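Sunday, late

My knees hurt, my back hurts, and I have dirt in places dirt should not be. So, a good day! Lilibeth and I finally finished the long bed at the community garden, the one along the fence that we've been talking about since January. Plot 68 is now officially not a disgrace.

She picked me up at eight with the trunk already full of compost, which smelled about how you'd think. We stopped at Turker for seed garlic and came out with seed garlic, two rosemary plants, a bag of onion sets (200 in a bag, what was I thinking) and a watering can neither of us needed. I blame the coffee. I always spend too much before nine.

The gloves need their own paragraph because I've been going on about gloves all month. My old ones split at the thumb and I refuse to buy the rubbery kind again, they make my hands feel like soup.

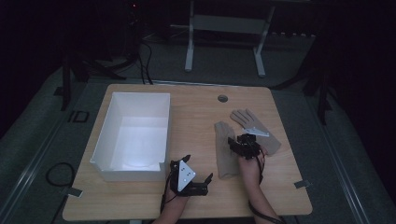

Beige gloves, one flat and one folded, next to the white box.

Anyway, digging. The far end of the bed is solid clay and we hit a root as thick as my wrist, and Lilibeth stood on the fork and bounced until it gave and she nearly went over the fence. I laughed so hard I had to sit down on the compost. Angelica Magbanua from the next plot came over to see what the noise was and stayed an hour, gave us half a dozen strawberry runners and told us our rows were crooked. They are crooked. We're leaving them.

Lunch was egg sandwiches on the tailgate. Then onions, onions, onions. I got through maybe half the bag and gave a big handful to Angelica, who did not look thrilled. 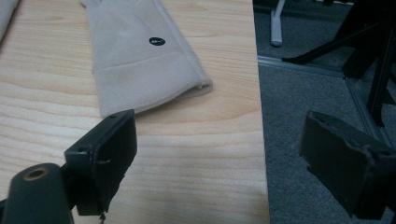

Pale suede-like glove, a few dark smudges on the back.

Got home at four and lay on the kitchen floor for a while. Mom called, and I told her the whole root story and she said Dad would have used a saw. True, he would have - and then he'd have lost the saw.

Still to do: string for the peas, return that silly watering can, ask Angelica when she mulches her strawberries. Lilibeth wants to go back Tuesday after work if it doesn't rain. Bath now, if I can get up the stairs.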